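Paper Folding Board > Beginners > Long center crease keeps drifting

pulladum_folds
2009-06-14
I'm on my second try at the Nyarko envelope, in orange paper this time. The long crease down the middle comes out slanted toward the bottom, so one flap ends up wider than the other. I'm folding on top of a printed cloth or cover, whatever you call it, the one with the plant drawings.
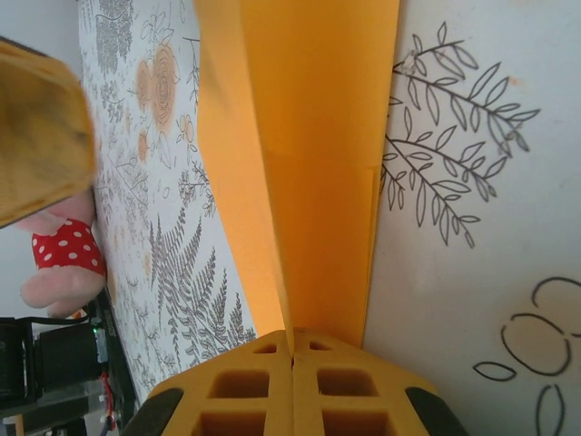 I've gone over it twice with my thumbnail and it still wants to lift. Should I start over or keep going?

Akua Addo
Start over. Once a center crease is off, every flap after it is off too. And fold on a bare table. A pattern makes it hard to see your edges.

zarthorpe417
Disagree about the pattern. I've folded on a flowered tablecloth for years. What matters is if it's soft underneath. Put a hardback book under the paper.

Akua Addo
A book is fine. I still say plain.

Yaw Alhassan
What weight is the paper? The Sisen pack of 2000 sheets is thick and it springs back. I've used over 1451 of mine and still pre-crease every one with a butter knife.

pulladum_folds
It is Sisen, the small pack. I'm not starting over, it's only practice. Here's the pointed end.
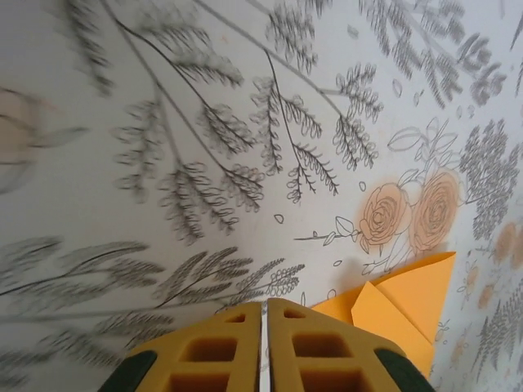 Folded paper on the rose print, flap on the inside

zarthorpe417
Keep it. Try the book on the next one.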